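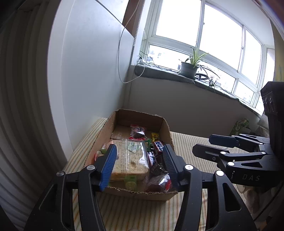 Why Do Chips Go Stale (and Cookies Too)?

4 min read
Print | E-mail

When I was eight I hid half a bag of chips behind my bed so my brother wouldn't get them. I forgot all about it until September. Then I crawled under there looking for a sock, found my treasure, popped one in my mouth and... yuck! It bent. A chip should never bend!

So what happened to my poor chips? The answer is floating all around you right now. It's water.

I don't mean puddles or rain. I mean water vapor, which is water in the form of a gas. It's in the air in your kitchen, in your bedroom, even in your nose. You can't see it, but you've met it lots of times. When you breathe on a cold window and it goes foggy, that's water vapor from your breath turning back into tiny drops.

Now, a potato is mostly water. When a slice of potato is fried, nearly all of that water boils away, and it leaves behind little empty pockets with thin, stiff walls. Bite down and the walls snap. Crunch! That's the noise you hear (and the noise everybody else in the movie theater hears, sorry).

But a dry chip is thirsty. Leave the bag open and it starts soaking up water from the air, one tiny bit at a time. The walls get soft, and soft walls don't snap, they squish.

What about bread?

Bread is the weird one. Old bread goes hard, so you'd think it just dried out, right? Partly, yes. But bread goes stale even if you wrap it up really well! Flour is full of something called starch. In a hot oven the starch soaks up water and goes soft and stretchy. As the loaf cools and sits around, the starch slowly lines itself up again and gets stiff. My neighbor Pierina Messina warms her old rolls in the oven for a few minutes, and they come out soft again, at least for a little while. Eat them fast!

Why is the bag so puffy?

I used to think puffy bags were a trick to make me believe I was getting more chips. The puff is mostly a gas called nitrogen. Most of the air we breathe is nitrogen too. The other big part of air is oxygen, and oxygen slowly makes the oil in chips taste bad, kind of like old crayons. Packing the bag with nitrogen keeps the oxygen out. It also makes a nice cushion so you don't end up with a bag of crumbs.

Try it yourself

Ask a grown-up for two crackers. Put one on a plate and the other in a zip bag with the air squeezed out. Wait two days, then snap each one next to your ear. Which is louder? Try it again on a rainy week and see if anything changes. My friend Yulan Xue did hers in the bathroom, where people take steamy showers, and she said the plate cracker was like cardboard by the next morning. (Don't eat the bathroom one.)

Print | E-mail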